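4. Wrist-View Perception of Reflective Bathroom Fixtures 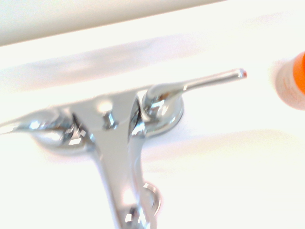 Figure 4. Wrist-camera view of a chrome faucet on a white sink. The lever handle, with a small reddish tip, extends to the right. The white areas are strongly washed out.

4.1 Motivation

The results in Section 3 were obtained on kitchen and laundry fixtures with matte or brushed surfaces. Bathroom sinks place a different load on the perception module. The fixture is usually polished metal, the background is usually white, and the handle that must be found is small compared with the body it is attached to. Figure 4 is typical of the input the policy receives when the gripper is above the sink. The chrome shows up mainly as bands of silver, gray and white, and much of its outline has to be inferred from reflections. Even so, the lever remains readable as a straight bright shaft rising from a round collar, and the small spot of red-orange at its end is one of the few colored points in the view.

We asked whether a policy trained on ordinary household demonstrations could locate and operate a lever under these conditions without a depth sensor. Depth was left out on purpose. In early trials at the Suominen test apartment, the depth channel returned large holes over polished metal, and filling those holes introduced surfaces that did not exist. A policy that trusted the filled depth tended to close the gripper short of the handle.

4.2 Method

The policy receives the wrist image, the gripper opening and the arm joint positions. We add one auxiliary output, which we call the handle axis. This is a short line segment in image coordinates that runs from the collar of the lever to its free end. The segment is predicted at every control step by a small head attached to the shared image encoder, and it is passed to the action head together with the image features.

The choice of a segment over a box follows from the shape of the part. A box drawn around a thin, slanted lever contains mostly background, and on a white sink that background carries almost no texture. A segment also gives the direction of the handle, which the action head needs in order to align the fingers before contact. Earlier work in our group used a single keypoint at the tip - a reasonable choice for cabinet knobs, but one that left the approach angle undefined for levers.

Labels for the handle axis were drawn by hand on a subset of the training images. Annotators marked the collar end first and the free end second. Where the free end fell outside the image, they placed the second point on the image border and set a flag. Images in which the lever could not be told apart from its own reflection were marked as unusable for the auxiliary loss, but they were kept for the action loss. The annotation guide was written by Toivo Miettinen and was fixed before the November collection began.

Other chrome parts near the handle needed a separate rule. Spouts, base plates and drain rods can have edges as bright as those of the lever, and the ring-like fitting to the right of the central stem in Figure 4 shows how close such parts may lie. The guide asks annotators to ignore every part except the lever, and we do not label the others as negatives. We found that explicit negative labels made the head overly cautious on fixtures with unusual shapes.

4.3 Exposure augmentation

White sinks push the automatic exposure of the wrist camera toward its upper limit. We therefore applied two changes to the training images. The first raises brightness and clips the result, so that pale areas lose their remaining gradients. The second adds a soft blur with a random radius, applied to the full image. Both are sampled independently for each training episode and held constant within it. Holding them constant matters: when they were drawn anew at every step, the policy learned to average over time and reacted late near contact.

We did not add synthetic highlights to the metal. A trial version of the pipeline pasted bright streaks onto chrome regions, but the streaks did not follow the curve of the surface and had no useful effect in the pilot study. Color was left unchanged apart from a slight shift in white balance. Small colored marks on a handle may help the policy find its free end, and strong color changes would have removed them.

4.4 Evaluation procedure

We compared two policies. The baseline uses the image encoder and the action head only. The second, referred to below as the axis policy, adds the auxiliary output and the exposure augmentation. Both were trained on the same demonstrations and with the same number of updates. Each policy was run on 5 sinks at the Drutside and Villow sites, none of which appeared in the training data. Each run started from a pose above the basin and ended when the lever had been moved through the required range, when the arm reached its force limit, or when time ran out.

An operator outside the room scored each run from a fixed overhead recording, without being told which policy was active. A run counted as a success only if the lever reached the target position and the gripper released it cleanly. Personal items left near the sink were not cleared away between runs, as the intended use is in occupied homes.

4.5 Results

Across the held-out sinks, the axis policy succeeded in 70 percent of runs. Removing the exposure augmentation while keeping the auxiliary output lowered the rate to 67 percent, a difference that we do not consider conclusive at this sample size. The baseline did worse than either version on every sink. Its most common error was to approach the body of the faucet and close on the spout or on the base of the handle.

The axis policy failed in a different way. In most of its failed runs, the predicted segment lay on the correct part but had its ends reversed, so that the gripper approached the collar and met the force limit. This happened more often when the free end of the lever was outside the image. A simple check that compares the segment with its own value at the previous step removed many of these reversals in offline replay, but it has not yet been tested on the arm.

Performance also varied by site. The Villow bathrooms have a window facing the sink, and the moving band of daylight on the basin disturbed both policies. At Drutside, where lighting is overhead and even, the results were more stable from run to run.

4.6 Limitations

The study covers single-lever and side-lever faucets only. Cross handles and touch-operated fixtures were not included. All arms used the same wrist mount, supplied by Zilley, and a different camera angle would change how much of the spout hides the handle. The handle axis also assumes a lever that is close to straight. Curved levers were labeled by joining their two ends, and we have not measured the effect of this approximation on grasp alignment.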